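Coffee with the new head of licensing at Lultach

I'd been trying to get an hour with Lultach's head of licensing ever since the company sold Boström an option on its lead antibody. We finally sat down over (terrible) coffee at the Tustby campus, and I asked the rude question first: why sell so early?

"Money, obviously!" she told me. "An option buys us time. We get paid to finish the tox work, and they get first call on the program."

The upfront payment is $60 million, with up to $500 million more if everything lands. I said those big totals always make me squint a little, and she laughed. "You should squint. I budget on the upfront and on 2 milestones, and I don't let anyone here spend the rest."

We wandered off into manufacturing for a while. Stisine, the contract maker, will handle the first clinical batches, and she sounded relieved to have a slot. "We were still emailing them at midnight the week we signed."

The reading pile

I always ask people what they read when they're off the clock. "Anything without a royalty clause in it," she said, "and my kids' books, over and over." 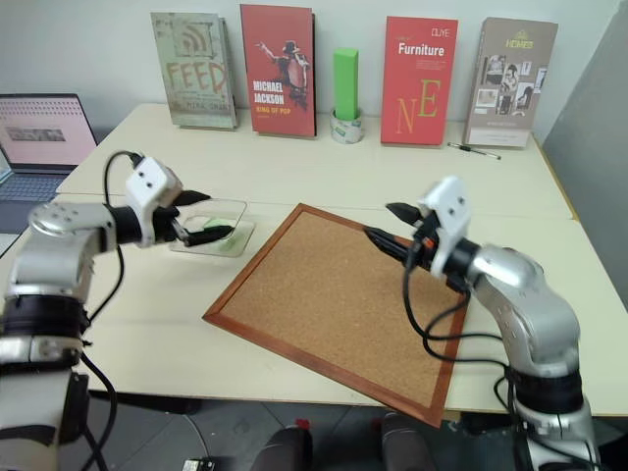 What comes next

The trial filing is due in September, with 101 patients planned for the first study. Is she nervous? "Sure I am. Ask me again once we've dosed somebody."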